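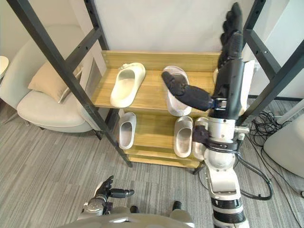 Modo's shoe shelf task, seen from the robot's head camera

Visit report: Dranura software open day, 29/07/2019

Dranura opened its building to visitors for one day, and I went with Hooman Rashti, who looks after our own scheduling code and wanted to see how other people deal with slow perception. Dranura writes the control and planning software called Modo. It doesn't build arms or hands. Everything on show ran on hardware bought in from elsewhere, and the staff were more at ease talking about message queues than motors, which suited us.

The day was split into a talk, a walk round the demonstration area and a long session at the desks. I have put most of my notes under the desk session, as we learned most there.

The talk

Mehrangiz Ghorbani leads the planning group and gave the opening talk. She kept to one subject, how Modo decides when to stop looking and start moving. The older version took a picture, built a full model of the area in front of the robot, planned against that model and then carried out the plan to the end. If a slipper had been nudged in the meantime, the hand went to where it used to be.

The present version keeps the model open while the arm moves. Each object has a pose, an age and a confidence value, and the planner may ask for any of them to be refreshed. A plan is a list of short pieces, none longer than 400 milliseconds, and the planner can throw away the pieces that have not started. She showed the log of one run in which 15 pieces had been thrown away. The arm's path on the plot still looked fairly smooth, as each new piece starts from the speed the last one ended with.

There was a question from the floor about what happens if refreshes come in faster than the planner can use them. The answer was that they are merged per object and only the newest is kept. Hooman wrote that down.

The shoe shelf

The first task is putting slide slippers on a two-tier wooden shelf. It sounds easy, but pale footwear near a white wall is hard on the depth estimate. Cream-white, white and silver-gray slippers all sit close together in brightness, and the strap of each one hides part of its footbed. Once the hand is over the upper tier it also covers the thing it is working on.

Modo handles this with what the team call a hold. When the arm's own model says the hand will block a slipper, that slipper's last good pose is kept and its age is allowed to grow, but its confidence falls more slowly than it would if the slipper had simply gone missing. The arm model used for the mask is drawn slightly larger than life. We were told an earlier mask was too tight, and slivers of wrist were being added to the map as new objects. In March one of these slivers caused the planner to refuse every route to the upper tier for most of an afternoon.

Two arms share the space in front of the shelf. Modo plans them together when both are moving and treats a parked arm as a fixed obstacle. The switch between the two modes is a plain rule based on joint speed. I asked whether they had tried learning it, and they had, but the rule was easier to debug.

The wrist view

The wrist camera had its own desk and screen. Its picture is very different from the head view, with the gripper's own white fingers taking up a good deal of it and whatever is being handled coming in extremely close. The wrist software doesn't try to recognise whole objects at this range. It follows edges and small patches, and reports how they shift against the fingers.

That report goes to the control loop and skips the planner altogether. The loop can make small corrections to the approach on its own, up to a limit set in a text file. Past the limit it has to stop and ask. Wood grain gives the patch tracker plenty to hold on to, and glare on a tabletop gives it trouble, so bright blurred areas are masked out before tracking begins.
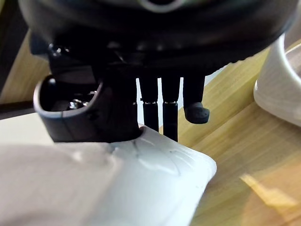 At the desks

The tooling was the best part of the visit. Pevby is Dranura's replay program, and it is sold with Modo. It loads the log of a run and puts the head view, wrist view, object list and plan pieces on a single time line. You can stop at any point, change a setting and let the planner carry on from there in simulation.

We were given a set of 167 recorded runs and left to try it. Hooman lowered the confidence threshold for held objects and ran the whole set again. A table came up listing the runs where the plan had changed, with a link to the first moment of difference in each. We both agreed this is what our own log viewer lacks.

A few complaints. The search box only takes exact object names. Loading is slow for logs over 1000 seconds, and the progress bar does not move until the end. Clock differences between cameras are corrected by a fixed offset that the user has to type in — the staff know this is weak and said an automatic version is being tested.

Points to follow up

Ask Ghorbani for the slides on merging refreshes.
Find out if Pevby can read our log format or if we need a converter.
Hooman to try the larger arm mask on our own recordings.
Check the licence terms for Modo without the two-arm planner.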